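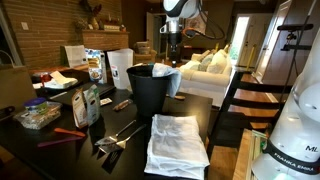
News > Company News > Events

Bernard to Open the Doors of Its Hutchins Robot House to the Public

HUTCHINS, December 2025 — Bernard, the home robotics workshop that many people in Hutchins know only as the brick-fireplace house with the tall windows, will hold its first full public open day this month, and everyone who has ever wondered what goes on inside is warmly invited to come and find out.

The open day follows a smaller visit in April, when 40 neighbors, teachers and local business owners came through in small groups to watch the robot arms handle everyday household things. That visit was meant to be a modest affair, with a short talk and a cup of coffee at the end, but so many of the guests stayed on to ask questions (and then wrote afterward to ask if they could bring their families!) that the team began planning a bigger event almost as soon as the last coat had left the hall.

Visitors will see Bedstead, the company's program for teaching robot arms to help with ordinary chores, at work on a table in the living room. The jobs are the kind that pile up in any busy home: folded towels to be moved, cooking spatulas to be picked up and set down again, a cloth and a bucket to be dealt with, boxes and pouches of food to be sorted. The Bedstead team works with a Franka Emika arm among its equipment, and staff will be on hand at every session to talk through what an arm is doing and why one task is so much harder for it than another.

"We have always felt that the best way to explain this work is to let people stand in the room with it," the company said. "A towel is a wonderful teacher. It never lies quite the same way twice, and guests understand that right away, because they have all folded a few thousand of them. We want people to ask us the blunt questions, including whether the thing could do their dishes, and we will give them a straight answer."

The Bedstead program has recorded 2,088 practice runs in the house so far, 377 of them with towels and other cloth. Bernard chose to do this work in a furnished home, with a sofa, chairs and daylight coming in through the door, so that the arms would have to cope with the same clutter and changing light that people live with every day.

Sessions run for 40 minutes and are free of charge. There is room for 600 visitors over the course of the event, and places should be reserved ahead of time through the Bernard front desk. Walk-up guests will be let in where there is space, although the company kindly asks for a little patience at the busier times, as the living room is a living room and holds only so many people in comfort. Children are very welcome with an adult. All guests will be asked to stay behind the floor line while an arm is moving.

Tudden, the Hutchins bakery that looked after guests so well in April, will again serve coffee, cider and cinnamon rolls on the side porch — and the company is told that there will be more rolls this time.

School groups may ask for a longer visit, with time set aside for students to suggest a task and watch the team try to set it up. Teachers who came in April have first choice of these places, and the rest will be offered in the order that requests come in. The house has one step at the front entrance and a ramp at the side, and parking is available in the field across the road.

About Bernard

Bernard develops and tests robot arms for use in the home. Its work is based in Hutchins, where the Bedstead program has been running in a converted family house.

Media wishing to attend should contact the Bernard press office before the event to arrange a time for interviews and filming.

Filed under: Robotics, Open Days, Community

14 shares | 3 comments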